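Polling Place and Council Hearing Room Walk-Through Checklist
Town of Brosito, Elections and Public Meetings Desk
Revised 1 July 2023

Thanks for taking this on. The list covers the Kahsay Street hall, which does double duty as our polling place and as the spill-over room for council hearings, and most of it can be done in a morning if you bring comfortable shoes and the big key ring. Please mark each item OK, FIX or N/A and write your comments right on the sheet, even the small ones. We do read them!

1. Doors and paths of travel
Main entrance opens fully and stays open on its stop: OK
Ramp clear, handrail tight: FIX
Comment: The rail moves a little at the bottom post. It held when I leaned on it, but I would like it tightened before voters are using it all day long.
Signs with arrows to the accessible entrance: OK

2. Tables and work surfaces
Legs locked, tops level, no sharp corners facing the line: OK
Voting booths set so that one voter can't see another's ballot: OK
Comment: I sat down at each booth, which I'd encourage everybody to do, and the one nearest the window had glare on the ballot shelf. Turning it toward the wall helped.
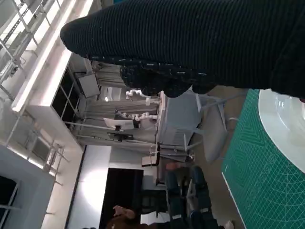
3. Electrical and lighting
Cords taped down or run along the wall: OK
Exit signs lit: OK
Ballot scanner on its own outlet: FIX
Comment: It shares a strip with the coffee urn, and I think we all remember last December. Please move the urn (and the people who love it) to the far side of the hall.

4. Occupancy and seating
Posted limit readable from the door: OK
Aisles kept open when the hearing chairs are out: OK
Comment: The posted limit is 500, and the Dutov Road rezoning hearing could get close. If it fills up, please send folks to the overflow seating early, while they can still find a place to park.

5. Ballot storage
Cage locks and seals intact: OK
Seal numbers written in the log: OK
Blank ballots received, per packing slip: 3680
Comment: The delivery came from Jirer Print in good order, with the slip signed and filed in the blue binder.

6. Emergency supplies
Fire extinguishers, 2, tags current: OK
First aid kit stocked: FIX
Comment: Short on the larger bandages, and the cold packs are past their date. I've added both to the supply order. 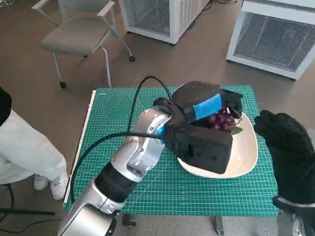 Robot arm with a padded gripper over a plate of fruit, green cutting mat underneath.

Items marked FIX go to the clerk's office on the yellow form, along with a copy of this sheet. Please keep your own copy until the results are certified.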